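August, a bit before midnight

The sourdough finally behaved! I left it on the counter with a dish towel over it all afternoon and it came up higher than it has all month. Jae-in says I was feeding the starter too late in the day, and I hate it when Jae-in is right about bread, but fine. Tomorrow I'm moving the feeding to breakfast and we'll see.

The heat is still awful. I walked to the Cusdale market anyway (I know, I know) and bought peaches, a bag of rye flour and more basil than any one person needs. The peach lady at the Wattimena stand threw in 3 bruised ones for free. I ate two standing on the sidewalk with juice running down to my elbow - best part of the day, no contest.
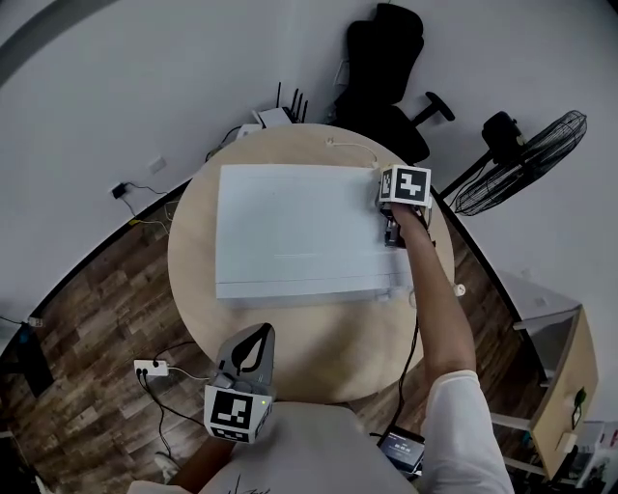 *Round table, white board, both hands busy.*

I've been thinking a lot about the trip to Clotbridge. Mom wants all of us in the one house by the lake, and I love my family, but last time there was a single bathroom and my brother takes showers like he's being paid by the hour. The other place is up the hill, $179 a night, with a porch and a proper oven. A proper oven! I could bake for everybody and then hide on the porch with a book. I wrote Mom a long message about it and then deleted most of it and just sent "what about the one with the porch?" She sent back a thumbs up, which could mean anything.

Anyway, money. I sat down and went through it and I'm $40 over on groceries, and I'm pretty sure all of it is flour and butter. I also let the Dullanent library card lapse again, so that's going on the list for this week. I want the second book in that lighthouse series before we leave, and I refuse to buy it when I know there's a copy sitting on the shelf over there.
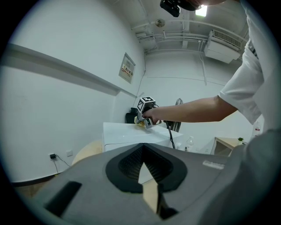
Oh, and the bread itself! Good crust, a little dark on the bottom, and the middle was still gummy when I cut it, but I only waited 40 minutes and you're supposed to let it cool all the way. I have never once managed that. I had it with butter and the last bruised peach sliced on top, plus a tiny bit of salt, and now I want to try peaches and basil on toast in the morning.

Called Grandma after dinner. She's sleeping better and she's mad at her tomatoes, so she sounds like herself again. I promised her half of the next loaf.

To do: feed starter, renew card, text Mom again about the porch house, wash the dish towels. Bed now - the fan's on high and it's still too hot for a sheet.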